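Inicio · Cuentos · Taller · Archivo · Contacto

La mañana en que Rumunik perdió el cero

Me tocó a mí porque vivo más cerca, nada más. Jabari Mushi me llamó a las seis y me dijo que Rumunik otra vez no sabía dónde tenía la mano derecha —o la izquierda, con él nunca se sabe— y que en Clundis querían la célula en marcha antes de marzo. ¡Antes de marzo, dice! Como si yo durmiera con la llave puesta.

Total, que me senté delante de la consola con un café y fui eje por eje. Soltar, llevar al tope, volver 15 grados, guardar. El error 2412 salía siempre al abrir la pinza, y Jabari juraba por teléfono que eran los dedos. Yo le decía que no, que era el cero de la muñeca, que ya nos pasó en Esbridge y tardamos 40 minutos en darnos la razón.

—¿Y si lo dejamos torcido? —me soltó.

Le colgué, con cariño. Luego le pedí a Rumunik que abriera despacio, y me quedé mirando los dos dedos como quien mira a un crío que aprende a atarse los zapatos. Guardé el cero, escribí la fecha en la libreta y volví a llamar a Jabari, que ya estaba desayunando sin mí, el muy fresco.

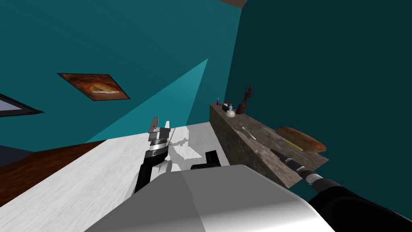
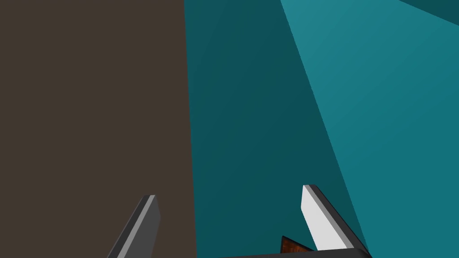
Rumunik en simulación, con los dedos de la pinza a la vista.

Contacto | © Cuentos de Lodhi | Volver arriba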